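Grilotik pastry sorting set, two arms, three cameras
README, revised in November

Read the fault section before you train on any of this. The first README called the set "clean", and that word should never have been there.

Contents

2671 episodes of a two-arm station at Plisolthorpe moving cookies, macarons and donuts between a divided box or tin and the tabletop. One fixed view and two wrist views per episode. Joint positions, gripper commands and motor current are stored for both arms. Operator notes are in notes.txt, where they exist. Often they don't.

The fault

Somewhere after episode 1000 the right gripper began to report "closed, holding" with its fingers shut on nothing. The success flag was computed from that report alone. So an episode where the arm pinched air, traveled to the box and opened again could be logged as a success, and plenty were.

The supplier, Talpur, put it down to current drift in the finger motor and sent a new threshold. We applied it at episode 2000. False grips became rarer in our spot checks, but they did not stop, and I have seen no evidence that drift explains all of it. A loose cable would look the same in the current trace. Both explanations are still open as far as I'm concerned.

There is a second problem, possibly related. In 41 episodes the two arms touched each other over the table. The stop triggered late in almost all of them. These are listed in contact.csv and should not be used for anything except studying contact.
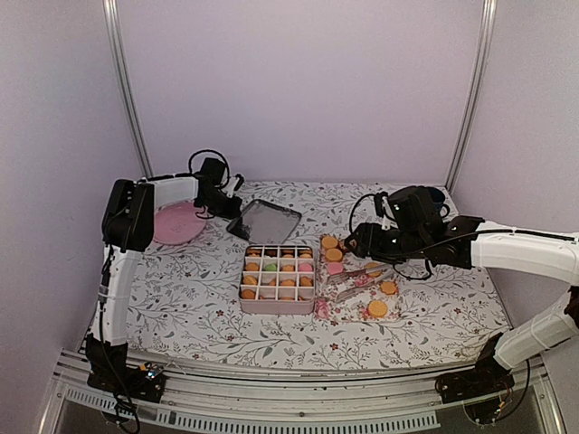
Views from the Plisolthorpe station: two arms, one cloth-covered table.
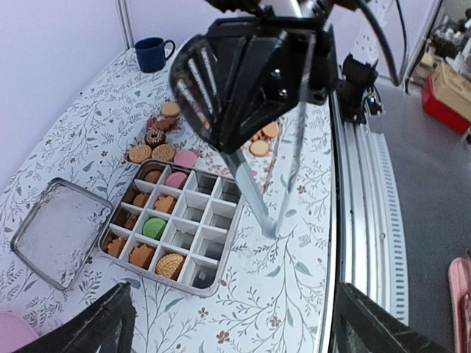
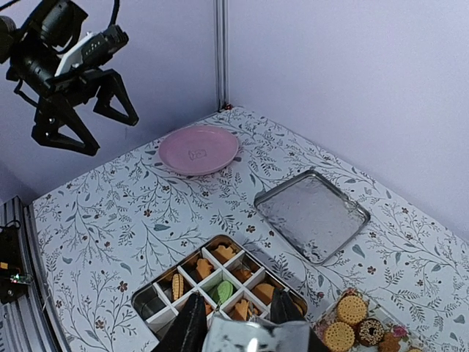
What we changed

The success flag is now called gripper_claim, which is all it ever was. A new field, seen_in_cell, is filled in by a person watching the wrist video to the end. It has three values: yes, no, unclear. Please don't fold unclear into yes. An outside group did that with an early copy and reported a success rate I would not repeat here.

Contact stop settings were tightened on both arms after the last touch. We have not run long enough since then to say the stop is fixed, and the release notes that say so are wrong.

Known gaps

– Item names were typed by hand. "Cookie" and "biscuit" are used for the same things.
– Clocks on the two wrist cameras disagree by a small amount that changes between sessions. Align on the motor log.
– The Jondton converter drops motor current without a warning. If you need to check grips yourself, work from the raw files.
– Layout varies between episodes and was not recorded anywhere except in the video.

Use

Fine for pretraining on motion. Fine for building a detector for false grips – that may be the best use of it. I would not use gripper_claim as a reward, and I would not quote a number from episodes 1000 to 2000 under any conditions.

Reports of wrong labels are welcome. Give the episode number and the camera.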